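Can two arms feed one cat?

I've been putting off writing about the kitchen arms because everyone who hears about them asks the same thing, which is whether the cat has noticed. The cat has not noticed. The cat gets fed by me at six in the morning, by hand, in about four seconds.

The arms are a Jundley pair, bought used, with grippers I rebuilt in August after the original fingers cracked. I went with narrow tips and a small camera at each wrist. The forum consensus was that narrow tips would be fine for "most household objects." I'd like to meet the person who decided what most household objects are. I own a lot of things those tips can't hold, starting with anything round.

Still, I wanted one real chore out of them, and scooping kibble seemed fair. It's dull, it comes up twice a day, and the worst outcome is a mess on a tablecloth I never liked much.
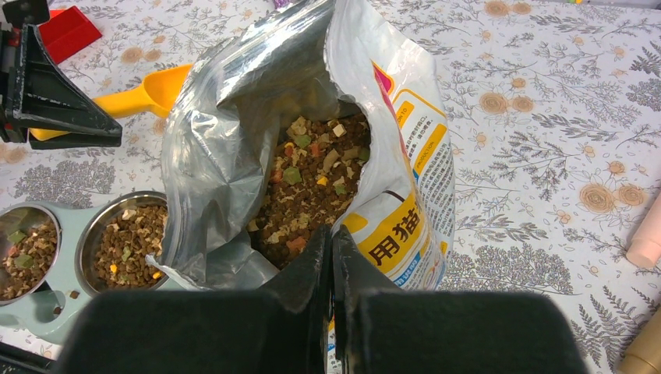 Left arm has the scoop. The right one is supposed to deal with the bag.

The controller is a Bruveron board, and I have few complaints about it apart from the manual. The software is Zistlow, which learns from demonstrations. You move the arms through the job yourself, over and over, it records everything, and then it has a go. The project page says 30 demonstrations is a good start. I did 74 before it would reliably go to the bag instead of the bowl, and I don't count going to the bag as feeding a cat.

Holding the scoop was a problem of its own. A plastic handle is thin and slick and likes to turn between the fingers, so you can start out with a full scoop and end up with one facing the floor. I glued a strip of rubber to the inside of each finger and the turning got better. The software got no smarter, I just made the job easier for it. I suspect a lot of robot progress works like that.
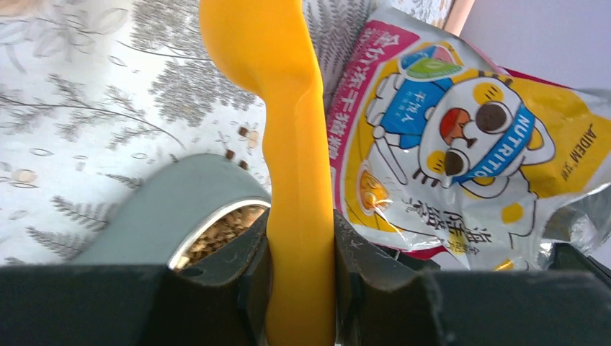

Maëlys Brunet read a draft of this and told me I was being unfair. Her view is that I keep grading the thing against a person with decades of practice at picking up scoops, and that a machine which manages half the job after a week deserves some credit. She also thinks I should pour the food into a hard tub with a wide mouth and stop fighting the packaging.

She's probably right about the tub. But the bag was the whole point for me. Dry food comes in a floppy bag, and if I have to decant it, label the tub, wash the tub and put it in exactly the right spot, I've taken on more work than I've handed over. Every demo video I've watched this year has a tub in it somewhere.

So I spent all of Sunday on bags. Closed ones first, because you'd think those would be simple.
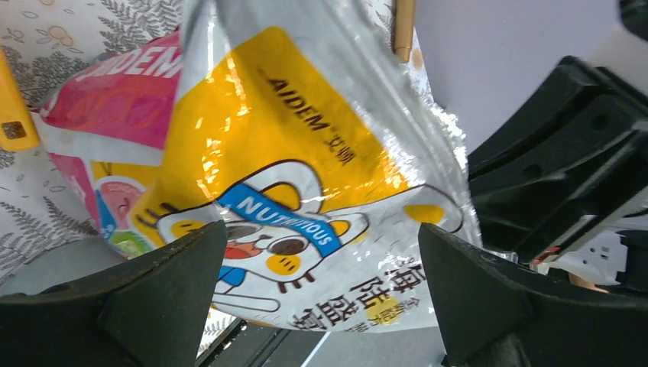 Getting hold of the white bag, with the pink and red one waiting behind it.

A closed bag is better than an open one, I'll give it that. The fingers can pinch the film and mostly keep it. What they can't do is tell how hard they're pinching. I had ordered a pair of Garrido force sensors for exactly this, and they're still in their box because the connector doesn't match the board and the adapter costs 15 dollars plus shipping. I've spent 564 dollars on this project so far and for some reason that adapter is where I've dug in.
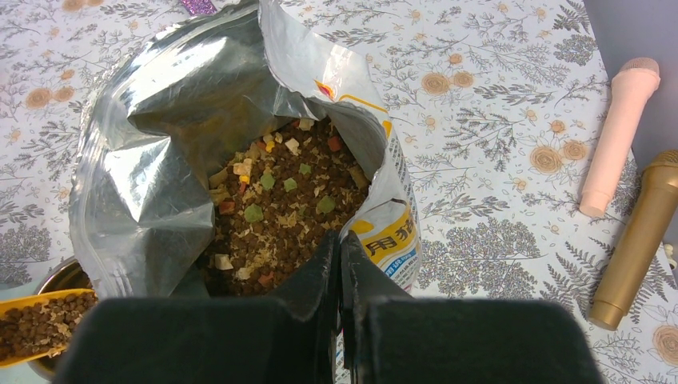
Open bags are where my opinion of the whole business went downhill. The rim has no fixed shape, so wherever the fingers went last time is no use this time. Depth is guesswork too, at least with my cameras. All that creased silver foil throws bright highlights, and the software seems to treat every highlight as an edge worth visiting. The tips can be sitting right at the front rim and the arm will still back off and try again from the side. Meanwhile the food itself, cubes and shreds and all, barely gives it any trouble. I had expected the reverse and spent two evenings preparing for it.

My best run got from bag to bowl with most of a scoop. The run after it, with nothing changed that I could find, pushed the bag sideways and then stopped with an error code the manual lists as "reserved."

I'm going to try matte tape along the inside of the rim next, and yes, Maëlys, I know that's halfway to a tub. If the tape does nothing I'll buy the adapter.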